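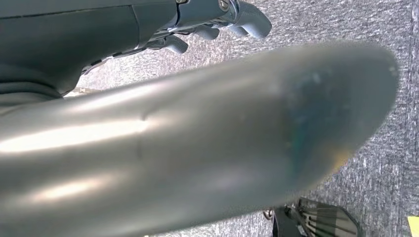
I wrote most of this README on the train home from the Skolo open day, so it's part data card and part trip report, and you'll have to put up with both. The folder it sits in is called wihongi-openday. It holds the recordings from the afternoon demo session, the one where visitors picked a part and the operator had a go at moving it. There are 880 clips and they're short, most of them over before you've finished reading the label. If you've only worked with the nice front-facing kind of video, the wrist views take a bit of getting used to. You get a big blurry silver tube right up close, with that blue-green stain near its rounded end, while the speckled carpet way down behind it is nice and crisp. I got used to it after the first folder or so (my eyes complained before that).

Reading time: 4 min
Filed under: Robots & Automation / Open Days

What's in the folder

clips/ has the video, sorted by camera and then by order of recording
labels.csv has one row per clip, with a task name, a part name and a result column
notes/ is my own typing from the day, with the spelling mistakes left in
CHANGES is short, please read it anyway

The result column says done, partial or stopped. Done means the operator called it done out loud. I didn't second-guess anybody, even when I wanted to! Partial is a messy category and I'd be careful with it. Some operators called partial if the part landed a finger's width over the tape, and some didn't care at all.

How the demo ran

We got a 30 minute talk first, from Qianru Zou, and it was the best part of the day for me. She skipped the slides about the future of everything and went straight into why plastic trim is such a pain to pick up — it's long, it's light, one side is smooth and the other is all ribs and clips, and where you grab it decides how the rest of your day goes. Then we moved over to the tables. The task called "place" in the labels means getting a part inside one of the yellow taped rectangles on the steel tabletop. The task called "turn" means flipping it so the ribbed side ends up facing the other way. There's a third one called "free", which was visitors saying "ooh, try it like this" and the operator being a good sport.

I asked a lot of questions about the tape. The rectangles went down by hand that morning, so please don't treat them as a measuring tool. If you need real distances, this is the wrong set for you.

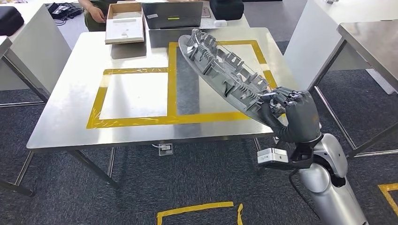 Fletcher Brunton told me he would have dropped the "turn" clips completely, on the grounds that a flip done in front of a crowd is slower and more careful than one done on a normal working day, and anyone training on it would end up with a very polite robot. He has a point. I kept them in because slow clips are easy to label, and you can filter them out with the task name if you agree with him.

Known problems

Clips 161 and 163 are the same attempt saved twice. I left both so the numbering still matches the paper log, but skip one of them when you make your splits.

The wrist cameras go where the hand goes. That sounds obvious until you sit down with the clips and find the view rolling over in the middle of a task, and suddenly up is sideways.

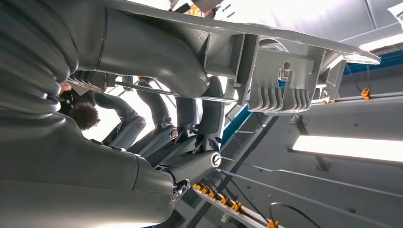

So if your code assumes the table is always at the bottom, it's going to have a bad time. I tried rotating everything to match and gave up, the angle changes too much inside a single clip. My advice is to start with the head view, get your labels lined up, and bring the wrist views in later.

People turn up in the background too. Visitors signed a form at the door, but please don't go cropping faces out for some other project. Sound was never recorded, so you're spared my questions.

Using it

Research and teaching are fine. If you want to sell something built on it, write to Skolo first. Please cite the folder name and the version in CHANGES, and if you find another doubled clip, tell me and I'll add it to the list.

Last edited Jan 14, 2026 by Carleen Tautahi

3 comments

Glenys Whitelaw
Is "free" safe to use for testing? I'd like something the model hasn't seen before.

Carleen Tautahi
Yes, that's what I'd do with it! Just check the part name, a few parts show up in "place" as well.

Gil-soo Jin
Thanks for the note on the doubled clip, I'd been blaming my own script since Monday.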